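Vollance Calzado, almacén de Holtmont
Lista de comprobación: puesto de clasificación de calzado
Fecha: 1 de julio de 2018
Hoja 329

1. Superficie de la mesa sin astillas ni restos de adhesivo. CONFORME
2. Estabilidad de la mesa. CONFORME. Patas niveladas en febrero.
3. Pasillo de acceso despejado. NO CONFORME. Había 2 palés de Cerkemley sobre la línea amarilla. Retirados durante la visita.
4. Alumbrado del puesto, mínimo 500 lux. CONFORME
5. Contenedor sin grietas ni rebabas en el borde. CONFORME
6. Etiqueta de lote en el contenedor. PENDIENTE. Falta el formato nuevo.
7. Calzado suelto fuera del contenedor. OBSERVACIÓN. Véase comentario. 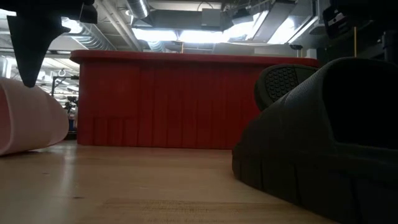

Comentario al punto 7. El procedimiento exige que los pares se unan antes de pasar al contenedor y que la mesa quede libre al cierre del lote. El zapato rosa claro y el negro tipo zueco, delante del contenedor rojo, deben registrarse como pieza suelta si no se localiza su pareja. Los modelos oscuros se cotejan por talla y suela; el color no basta.

Plazo para los puntos 6 y 7: próxima ronda. Copia a la línea Tan.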